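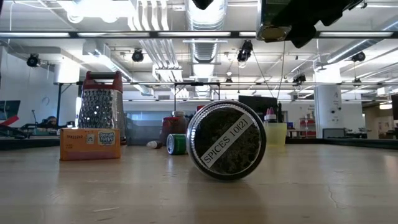

Spices go last, the man from the shop on the corner always told her. Last on the table, last in the cupboard, and she has done it the other way round for twenty years and sees no reason to stop.

She runs the kitchen clear-outs at Gillilside, the old school building where eleven flats share one big cooking room on the ground floor. Twice a year everything comes out of the cupboards and onto the table. I caught her between two shelves, and she did not stop working while we talked, so some of this is from notes written on my knee.

Why the spices first? "Because they're the worst. Everybody buys them, everybody forgets them. You do the worst while you've still got coffee in you."

Her method, if it is one. Container comes out, lid off, sniff. If it smells like something it stays. If it smells like the cupboard it goes. Dates she looks at but does not obey. "Dried leaves don't turn on you. They just get boring. Then you put in three times as much and the soup is gray."

Grater, can, box, jar, whatever was next to the spices, it all gets handled in one go. She used to sort by type first, tins here and boxes there, and gave it up. Too much walking. Now it's a shelf at a time and the table can look how it likes.

She doesn't care for labels on lids. On the side or on the front, she says, where you see it standing up. And big letters. The house bought a set of printed labels once from Trultasora, 400 on a roll, nearly all of them still in the drawer. "We have nine things that need a label. I don't know who was going to use the rest."

On box graters she has opinions. Wash it right away, from the inside, with a brush, never a sponge. "You get sponge in your cheese." She stores it upright at the back with nothing inside it, though people will keep putting things inside it. Garlic, mostly. Once a whole onion, which stayed there untill July.

Did she ever think about fitted racks? She did. Fröhlich, the joiner's down by the canal, came and measured and wanted 892 for the pair, oak, with a rail. The house talked about it for a winter. They ended up with a secondhand shelf from Gestel that cost next to nothing and sags a bit in the middle. Heavy stuff on the ends, then.

Cans are simple, she says. Dent on the side, eat it this week. Dent on the seam, out. Swollen, out, and don't open it to check. Small cans roll, so she lays them down where something will stop them and picks them up when she gets to them.

And the half empty boxes? Here she did put the cloth down for a second. "Two boxes of the same thing, both open. Every time. I tip them together and then I've got a box with 600 grams in it that says 500 on the front, and it won't shut." Rubber band. She has a bag of those too.

I asked what comes out of it all, a full day of work. A crate for the share table in the hall, a bag of trash, a shopping list that is mostly salt. She reads the list out at supper and people say they'll get it and she buys it herself the next morning, at the shop on the corner, were the man asks if she did the spices last.

She wiped the second shelf, top and then underneath, and told me to pass her the vinegar.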